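Spent the afternoon at the Mulurer open day, November 29, 2022. Notes in this thread, mostly on the two-arm setup, for those who asked.

Xiaoyan Zhong ran the session. Format: short talk, then demonstration, then questions at the bench. Groups of 16, which kept the questions useful.

The task is tabletop handling with household items. Cups for this round. Both arms run under one controller, called Clelora, and share one view from head height. No fixed overhead camera.

Training set for the cup task is 824 recorded runs. Another 46 were thrown out in October after a calibration error on one wrist. Zhong said the error was small and the effect on grasping was not.

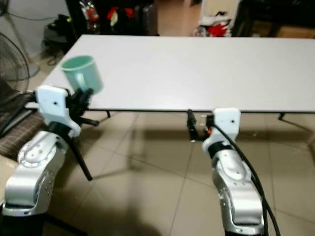 Grippers are two-finger, parallel motion, no force sensing at the fingertips. Grip effort is estimated from motor current. I asked how that holds up with thin plastic. Answer: adequately, if the closing speed is kept low.

Hòa Diệp handled the control questions. Command smoothing is on by default and adds some lag. They tried the task without it and the wrists oscillated near full reach – smoothing went back on the same day.

Wrist brackets are their own design, now on the third revision. The second one cracked at the screw hole. Files are promised under the project name Melach, no date given.

Not covered: cycle time, failure rate, cost. I asked about failure rate twice. Diệp said the figures are still being checked and will go in the written report.

Next open day will cover cloth folding. I plan to go and will post notes if the numbers are out by then.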